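Wurell Makers' Society
Minutes of the meeting held on July 16, 2025

Present: 14 members, with apologies received from four others.

1. Minutes of the last meeting
These were read and agreed, with one small correction to the spelling of Huvedness, which we had managed to get wrong in two different ways.

2. Report on the visit to Tenari
The members who went along to the open day at Tenari gave a very full account of it, and it was lovely to hear how much everybody had enjoyed themselves. The welcome was kind, the tea was plentiful, and our hosts were patient with a great many questions (several of them, it must be said, from the same member, who has asked that this be minuted as enthusiasm).

The part people most wanted to talk about was the handling demonstration, done with a pair of hand-held grippers, one to each hand, with patterned white cubes mounted on them. The markers on the cubes let the position of each gripper be followed, so that a robot can later be taught from the movements of a person. Members had expected something a good deal more solemn and were delighted to see a round blue ball and a green circuit board being handled together.

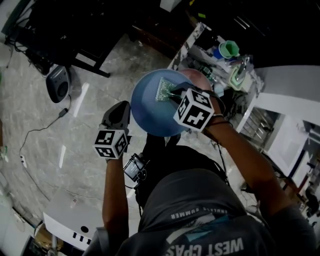
3. Matters arising from the visit
There was a long and friendly discussion about whether we might try something of the kind ourselves. Some felt that a simple pair of grippers was well within our reach; others thought we should finish the Tsai trolley first, as it has been in pieces since February. It was agreed to write to Tenari with our warm thanks, and to ask whether they would come and give a talk to us in the autumn.

ACTION: Secretary to write.

4. Our own open day
Nearly 30 people have said they would like to come. The hall at Huvedness is booked for the afternoon and we may get in from noon to set up. Extension leads are needed, clearly labelled with the owner's name please, after last year.

ACTION: all members to bring leads to the next meeting.

5. Any other business
The side door is sticking again. The key to the tall cupboard has been found.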